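Fresh veg, indoors, on the way home: an afternoon with Sreekumar Unnithan

Sreekumar Unnithan is talking about cucumbers before I have taken my coat off. He wants me to know that the long pale bumpy ones and the short dark smooth ones are quite different animals, that you cook with one and crunch the other, and that he will never again let anybody in Grirkside tell him a cucumber is a cucumber. "My mother would have sent me back to the shop," he says. "You bring home the wrong one, you turn round and you walk."

He runs the indoor greengrocer's stand at Stinby, the old office building on Devance Road, and he has been at it since February last year. Before that he spent years in wholesale, up at two in the morning, moving pallets of onions he never saw anyone eat. He says he liked the work and hated the distance. "You sell 330 boxes of carrots and you never meet a person who has had carrots for tea! Now a woman stops me on the stairs to say her little boy ate the beans. I was pleased for two days."

The idea was simple enough. People come through the building all day, for the dentist, the language classes, the offices upstairs, and the nearest decent vegetables were a bus ride away. He asked for a bit of floor and a bit of wall and was given both, carpet included. He was doubtful about the carpet (so was I, I'll admit) but he has come round to it. "It's quiet. People don't rush on carpet. They stand and think about their dinner."

The display itself came from Kandasamy, a small joinery firm that mostly does shop counters, and it took them 39 days from the first sketch. He paid £1,624 for it and still thinks he got the better end of the deal. He wanted pale wood, because green looks so good against it, and he wanted open bins at a height where you can reach in without asking. "I don't like produce behind glass. You have to pick it up. You have to give the thing a sniff."

How he fills it is where he gets really going. Two kinds to a bin where he can manage it, big things at the back, and strong colours next to each other so the eye keeps moving. Carrots keep their tops on. Chillies go right at the front edge, "because chilli people are in a hurry". He puts red fruit in front of purple roots for no better reason than that it cheers him up, and the green beans get more room than anything because they refuse to lie straight and he has stopped trying to make them.
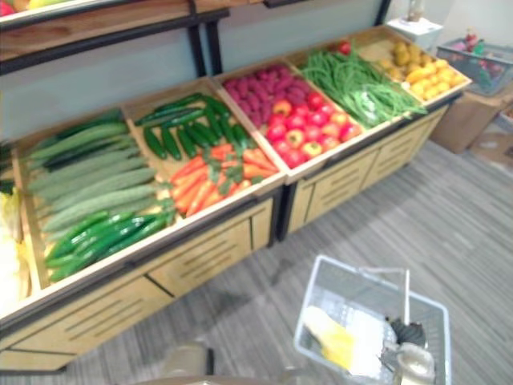
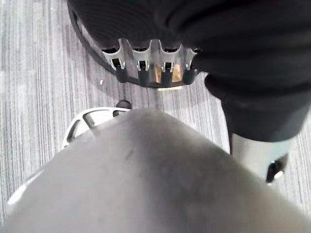 Not everyone was won over at once. Maureen from the second floor told me she had walked past for three weeks thinking the beans looked like too much bother, until she was given a handful to take home, did them with garlic and a bit of lemon, and came down the next morning for a proper bagful. She still thinks he should stock more potatoes.

He laughs when I pass this on. "Potatoes! She says it every time. She's right, there should be potatoes, but they're heavy and they're brown and I have given my heart to the beans." He promises to think about it — he has apparently been thinking about it since the autumn.

I ask what people get wrong when they buy vegetables, expecting a lecture, and he is much kinder than that. Mostly, he says, they buy too much on a good day and feel guilty by the end of the week. His advice is to buy for two dinners and come back. The long green chillies freeze whole, in a bag, with nothing done to them. Carrot tops want to come off as soon as you get home, or they drink the carrot. Chop them into a green sauce, or stir them through dal at the last minute as his aunt does.

Then there's the bean thoran, which I was made to write down properly. Slice the beans very small, smaller than you think. Mustard seeds in hot oil until they pop, a few curry leaves, one split chilli, then the beans with a pinch of turmeric and a splash of water, lid on. Grated coconut at the end. I made it that same night and ate it straight from the pan with a spoon, standing up.

A recipe sheet is on the way, once he can decide what goes on it. He has 135 dishes scribbled in a school exercise book and can't bear to leave any out. "How do you choose? It's like choosing between your cousins." He considers this. "No, that's easier, I know which cousins."

When I left he was back to cucumbers, explaining to a man with a bicycle helmet under his arm why he needed the pale ones for a stew. The man took four.

Sreekumar's stand is on the ground floor at Stinby, Devance Road, Grirkside. Bring your own bag.

Get our local food stories once a month. Enter your email address to sign up. You can unsubscribe at any time.

© 2019 Grirkside Table | Contact us | Back to top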